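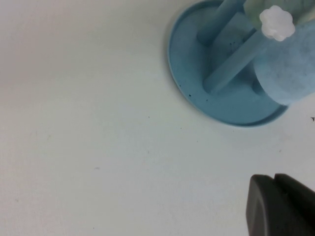 Figure 3. A light blue object with a round, shallow base on a white surface. Small dark specks lie on the floor of the base.

4.2 Small debris and the shape of the base

We had expected, going into the home visits, that people would mostly want to talk to us about the big jobs -- the floors, the bathroom, the closet that has not been opened in a while. They did talk about those, and at length, but a surprising share of our notes is given over to much smaller things, and above all to the bits and crumbs that gather inside objects with a rim. Of the 228 objects in the Willow inventory, the ones with a raised edge came up again and again when we asked which items were a nuisance to keep clean, and we would like to spend a little time on them in this section.

Figure 3 is a good place to begin. The base is shaped much like a saucer, and parts of the same pale blue rise from the middle of it: an upright post, a squared block, and a slender rod that crosses in front of the block on a slant. The dark specks are clustered near the inner edge, on the left and lower side. A few tiny flecks can be found on the white surface as well, but those are scattered. We coded this pattern as "gathered" for the base and "scattered" for the surface, following the scheme we set out in Section 3.

The distinction matters for how people clean. A scattered surface was nearly always wiped in one go, with whatever cloth was closest to hand. A gathered base asked for more thought, and the households in our Puvby group described quite a few ways of going about it: tipping the object over the sink, blowing into it, running a damp fingertip along the rim, or simply leaving it for another day (a choice we have every sympathy with). Parts standing up from the middle made matters harder, as a cloth has to be worked between them and the rim.

Color deserves a word too. On pale plastic, dark specks are easy to notice, and several participants told us they cleaned their light-colored things more often than their dark ones, though they doubted the dark ones were any cleaner. We return to this point in Section 5, where the February diaries let us compare the two more carefully.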